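Hanging Pictures So They Stay Level and Come Down Clean
By Alina Vlad 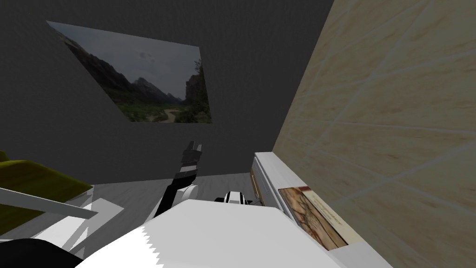
A landscape on a dark wall, with lighter paneling at the side.

Most of the holes in our walls came from hanging pictures by eye. When we moved out of the apartment in Dukville I filled 11 of them in the hallway alone, and only four had ever held anything. These are the methods I use now. They work for anything you can lift with one hand. Mirrors and heavy shelves need different hardware.

Find the height first

Measure to the middle of the picture, not the top. For a room where people stand, 57 inches from the floor to the center is a good starting point. Over a sofa or a sideboard, go by the furniture and leave 6 to 8 inches between it and the bottom of the frame.

Cut a piece of newspaper or wrapping paper to the size of the frame and tape it up with painter's tape. Leave it for a day. Walk in through each door and look at it. Moving paper costs nothing.

Mark the nail, not the hook

Pull the wire up at its center as if it were hanging and measure from there to the top of the frame. Write that number on the paper template, measure down from the top edge, and make a dot. Drive the nail through the dot and tear the paper away.

If the frame has two D-rings and no wire, lay a strip of masking tape across the back from ring to ring. Mark the center of each ring on the tape. Peel it off, stick it to the wall with a level along the edge, and nail at the marks.

Know the wall

Drywall: A picture hook with an angled nail will carry most small frames. Check the weight printed on the packet and use the next size up. Go for a stud if the picture has glass and is wider than your arm is long.

Plaster: Drill a small pilot hole before you put anything in. A strip of tape over the spot cuts down on chipping. Old plaster can crumble behind the surface, and if the bit suddenly drops in with no resistance, move over a few inches.

Tile or stone panels: Use the joint if there is one wide enough for the bit. A chipped joint can be patched and a cracked panel can't. If you must go through the face, use a bit made for tile, run the drill slowly with the hammer setting off, and keep the bit cool with a wet sponge.

Brick: Drill into the mortar for light things and use a plastic plug.

Dark walls

Dark matte paint shows every fingerprint and pencil line. Mark on tape and not on the wall. A regular eraser leaves a shiny patch that is worse than the mark was. If you do get a smudge, dab it with a barely damp white cloth and let it dry before deciding whether to touch it up.

Keep a small jar of the paint with the color name and the room written on the lid. Rodica Marinescu, my neighbor in Kilamov, writes the same information on masking tape on the back of the switch plate, and I have started doing that too.

Frames that tilt

Stick a felt or rubber bumper on each bottom corner. If the picture still drifts, use two hooks a few inches apart in place of one. The wire sits on both and stays put. A bit of museum putty behind a lower corner also works, but test it first on flat paint, where it can leave a greasy spot.

Adhesive strips

Clean the wall with rubbing alcohol, not household spray, and let it dry. Press for a full 30 seconds and wait an hour before hanging. To remove, pull the tab straight down along the wall, slowly. Pulling outward takes the paint with it. I don't use strips in the bathroom or above a stove.

Filling the old holes

Push any raised edge in with the handle of a butter knife. Fill with lightweight spackle, a little proud of the surface. Sand when dry with fine paper wrapped around a flat block. Prime the spot even if it is tiny, or it will show dull through the new paint. For the touch-up, use a small foam roller and feather out past the patch. Brush marks catch the light on a rolled wall.

What to keep in the box

Small level, tape measure, pencil, painter's tape, light hammer, hooks in 2 sizes, a few plastic plugs, felt bumpers, spare picture wire. Mine all fits in an old cookie tin on the closet shelf.

Last updated 23/07/2025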